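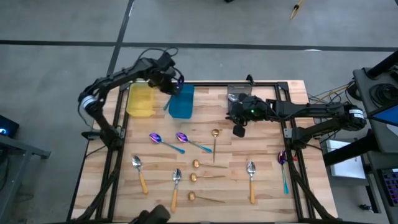 18 juillet 2023
Par Sabina Talukder

Chers lecteurs, chères lectrices, vous avez été nombreux à nous écrire après le numéro de mars pour demander où en était notre petit guide de bonnes pratiques pour les postes à deux bras. Il avance, lentement mais il avance, et je profite de cette lettre d'été pour vous raconter ce que nous avons arrêté pour l'atelier de Villport et ce qui reste, hélas, sur la pile.

Je commence par le rangement des couverts, parce que c'est l'exercice sur lequel nous nous sommes le plus disputés (gentiment, rassurez-vous). Des cuillères de plusieurs modèles sur un plateau en bois, des bacs de couleur, deux bras : on croirait que tout est dit. Or Ionuț Ene et Ro-un Heo, en relisant leurs cahiers, se sont aperçus qu'ils n'appelaient pas la même chose un essai terminé. Pour Ionuț, l'essai s'arrêtait quand la cuillère quittait la pince. Pour Ro-un, il fallait encore que le bras soit revenu en position d'attente. Vous imaginez la belle pagaille au moment de comparer les durées !

La règle est désormais écrite, et c'est Ro-un qui l'a emporté : un essai se termine quand l'objet est posé, que la pince est ouverte et que le bras est revenu à sa position d'attente. Une cuillère qui dépasse du bord du bac compte comme rangée si elle y tient toute seule. Une cuillère qui glisse et retombe sur le plateau peut être reprise 2 fois, pas davantage, et chaque reprise est notée. On ne la replace jamais à la main pendant l'essai, même quand cela démange.

Vient ensuite la disposition de départ, chapitre auquel Elínborg Þórarinsdóttir tenait beaucoup. Elle nous reprochait depuis longtemps de préparer des tables trop sages, toutes les cuillères dans le même sens, comme pour un déjeuner du dimanche. Le guide demande maintenant de varier les orientations, de mélanger les modèles et d'en laisser toujours près des bords, là où le bras doit s'étirer ou se replier. Nous avons rédigé 28 dispositions types, que l'on tire au sort avant chaque série. L'opérateur ne choisit pas, et il ne retire pas au sort parce que la première disposition lui déplaît – je le précise, car j'ai moi-même été tentée.

Les matières transparentes ont droit à leur propre page. Entre un bac translucide, un manche coloré et un cuilleron qui brille, la perception se trompe plus volontiers qu'avec de bons gros cubes mats, et l'éclairage y est pour beaucoup. Nous avons fixé l'éclairement du plan de travail à 500 lux, mesuré au centre avant la première série et de nouveau après la pause. Si les deux mesures s'écartent, on l'écrit sur la fiche et on continue, sans jeter les essais du matin.

Pour la sécurité, Skarphéðinn Østergaard a repris toute la section, et il l'a heureusement raccourcie. Avant la mise sous tension, on vérifie que les câbles ont assez de mou pour suivre le bras dans toute sa course et qu'aucun outil ne traîne dans la zone de mouvement. Personne ne passe la main au-dessus du plateau tant que les deux bras ne sont pas à l'arrêt, et j'insiste sur « les deux » : on surveille naturellement celui qui travaille, et c'est l'autre qui surprend. Le marquage au sol se refait dès qu'il se décolle. Ces consignes ne remplacent évidemment ni l'analyse des risques de votre poste ni la notice de vos machines, et Skarphéðinn viendra vous le rappeler en personne si vous l'oubliez.

Côté relecture, nous avons reçu 119 remarques, dont une longue et très utile contribution de l'équipe Kullow sur le vocabulaire (« saisie » et « prise » ne sont plus employés l'un pour l'autre, merci à eux). Lellus nous a envoyé ses propres fiches d'essai, dont nous avons repris la colonne des incidents. Avec Ragnarsson, la discussion continue sur le passage d'un objet d'une pince à l'autre : faut-il le compter comme une seule manipulation, ou comme deux ? Je penche pour deux, Ionuț pour une, et nous n'avons pas encore trouvé de formulation qui contente tout le monde.

La version révisée est consultable à l'accueil de l'atelier, dans le classeur gris, et nous l'envoyons volontiers par courriel à qui la demande. Annotez-la sans retenue, y compris pour les virgules. Les remarques sur le passage d'une pince à l'autre sont à adresser à Ro-un, toutes les autres à moi, et je réponds, parfois avec un peu de retard, à chacune d'elles.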